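Progress report to the Mernamine fund: furnishing of the reading and rest room, Stitum house
Period: March to July
Prepared by Raghda Abou Jaoude

In this period we finished the painting and started to use the room each afternoon. The grant for furniture and textiles was 3261 euros, and 496 euros are still not spent. Ronaldo Evangelista keeps the receipts and will send you the copies together with the final report.

The seating is now chosen. We decided for soft armchairs, as visitors told us in the spring that the old benches were too hard for a longer stay. The salmon-pink armchair has rounded armrests and two orange cushions, a large one in mustard orange for the back and a smaller one which can be moved. The covers of the cushions can be taken off and washed at 90 degrees, but they need a full day to dry, so we would like to order a second set. 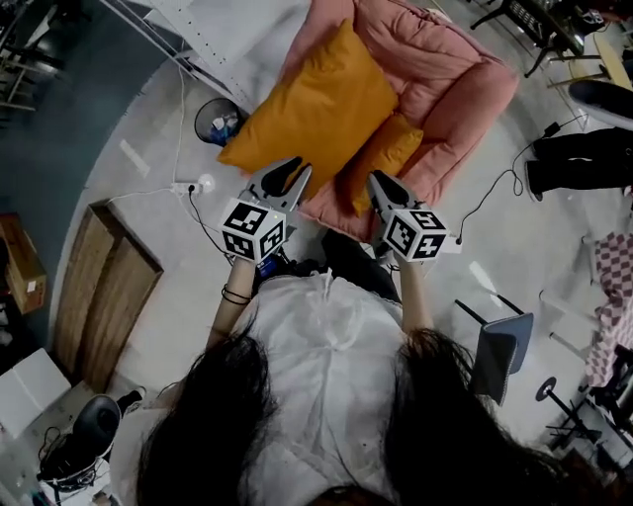
Mernamine progress reports, page 16

The floor is smooth and light grey, with dark teal paint beside it. Hajnalka Kocsis proposed the teal and most of the visitors like it - two of them asked for something lighter, and we have noted this for the next room.

Some small matters are still open. The power strip lies on the floor, and we want to fix it to the wall before the autumn. Rommel Villanueva has asked Drulteck for a price and we are waiting for the answer. The black mesh wastebasket is rather small for a room with many people, so Cherry Mae Cabrera will look for a bigger one with a lid.

With the remaining money we plan to buy the second set of covers and one floor lamp. If you prefer that we keep a part of it for repairs, please let us know before the end of August.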